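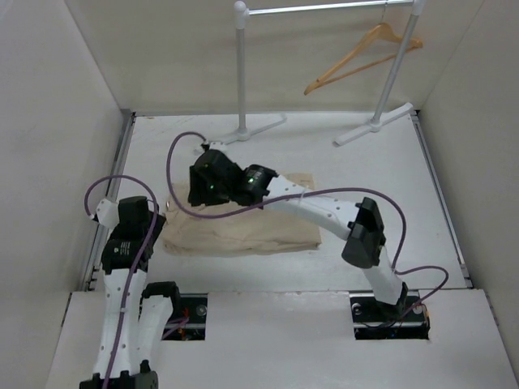

How should a garment be folded if it has to wait on the table before it goes on a hanger?

Fold it flat into a rectangle, wider than it is deep, with the neck or waistband toward the person who will hang it. Two folds are enough for most pieces. Every fold past that adds a crease that will still show after the garment is on the bar.

Small Rack, Wooden Hanger, Folded Cloth
Gallery page, updated 2025-03-25
Text: Unnur Brøndum. Measurements and corrections: Elínborg Steinarsdóttir.

The page covers short clothes racks for tabletops and low shelves, the hangers used on them, and the handling of folded pieces before hanging. Entries are kept to a line or two where possible. Longer notes follow for the parts readers have written in about. Dimensions are in centimeters and refer to our own pieces.

1. Rack, hanger and fabric
White rack with a shiny metal bar across the top and white plastic corner fittings. Light brown wooden hanger near the right end of the bar. Beige-tan fabric folded on the white surface, wrinkles across the lower half.

2. Top bar
Metal, horizontal, held at both ends by a corner fitting. A smooth bar lets a hook slide with very little force. It also lets a light hanger swing, and an empty hanger will often settle at a tilt.

3. Corner fittings
Plastic, push fit. Seat the bar fully before standing the rack up. A bar that is one or two millimeters short of the stop can be felt as a click when the rack is lifted.

4. Posts
Check the posts from the front and again from the side. Small racks go out of square easily, and a post that leans will bring a hanger shoulder against it. Loosen the foot, straighten the post, then press the foot back down.

5. Feet
Set across the line of the bar, or diagonally where the table is shallow. The diagonal position costs some front-to-back stability but clears the center of the surface for folding.

6. Wooden hanger with crossbar
The hook is thin metal and should turn without wobble. The crossbar joins the two shoulders at the bottom and takes trousers, a scarf or a folded length of cloth.

7. Folded cloth
Soft woven fabric keeps a wavy front edge no matter how carefully it is squared. Smooth it from the middle outward with the flat of the hand and leave it.

8. Metal rings and eyelets
Keep them at an upper corner of the bundle. A ring trapped inside the fold prints a mark through two layers. It can also scratch a painted surface when the bundle is dragged.

9. White work surface
Scuffs collect first along the back and front edges. A damp cloth and plain soap remove most of them. The rest are scratches and stay.

Rack notes

The reference rack for the tables below is the Trekari, short version, bought from Þorgeirsson in March. Its bar measures 62 between the fittings. Hangers of full adult width fit on it one at a time in the facing position and several at once in the side-on position, which is how it is normally loaded.

The printed assembly sheet puts the bar on last. We put it on first, flat on the table, and fit the posts to it while both corners are still supported. The feet go on after that. Fitted in the printed order, the second corner has to be pushed down against a post with nothing behind it, and the post tends to walk out of its foot.

Height is 99 at full extension of the floor version. The tabletop version has shorter posts and no extension. The corner fittings are the same part in both, so spares can be ordered from either listing. The feet differ and do not interchange.

Hanger notes

Arkidari hangers are sold with and without the crossbar. Width across the shoulders is 45 on both. The crossbar version is stiffer, since the triangle is closed at the bottom, and it stands up better to a heavy coat. It is slower to load with a pullover. The garment has to be fed over one shoulder, then across, and a narrow neck opening will catch on the lower corner where the bar meets the shoulder.

For loading on the bar, the hanger stays where it is and the garment goes over it. For loading on the table, the garment is laid out face up, the hanger is slid in from the hem or the open front, and the two are lifted together by the hook. The second method is cleaner for thin cloth. It needs more clear table than people expect — the full width of the garment, sleeves included.

Bare wood should be checked for raised grain before first use. Run a scrap of nylon stocking along both shoulders. If it snags, sand that spot lightly along the grain and wipe off the dust.

Folding notes

Width of the bundle is set by the shelf or the table. Depth is set by the number of folds. We fold in the sides first, then bring the hem up once. The result has one thick edge and one thin edge. The thick edge goes to the front, where it can be picked up with one hand without opening the stack.

Wrinkles in the lower half usually come from the last fold being made in the air. Lay the cloth down, hold the far edge, and turn the near edge over on the surface. On tan and beige fabric the creases are easier to see under light from the side than from overhead, and a quick look from table level will find the ones that matter.

Starched pieces should not wait folded at all. Hang them directly.

Storage and load

Caveck bins are used for folded pieces that will not be hung the same day. One bin takes a single row of bundles standing on the thick edge. The bins are stacked two high, no more, as the lid flexes in the middle.

Load on the short bar was tested with sand in cloth bags, added in small steps at the center. The bag total reached 1,232 grams before the first visible sag, measured with a straightedge laid along the top. The bar came back straight after the bags were removed. We do not know what it does with a load left on for weeks. In normal use the bar carries a few light garments, and the fittings are likely to loosen before the metal bends.

Corrections

Entry 5 earlier gave the diagonal position as the more stable one. That was wrong for loads hung toward the front and has been changed.

The width of the Arkidari hanger without crossbar was missing and has been added under Hanger notes.

A reader asked whether the corner fittings can be glued. They can, but the rack then cannot be taken down flat, and a cracked fitting cannot be replaced without cutting the bar. A single turn of thin tape around the end of the bar takes up the same play — trim it flush so that it does not show below the fitting.

Next update: trouser clips and felt pads.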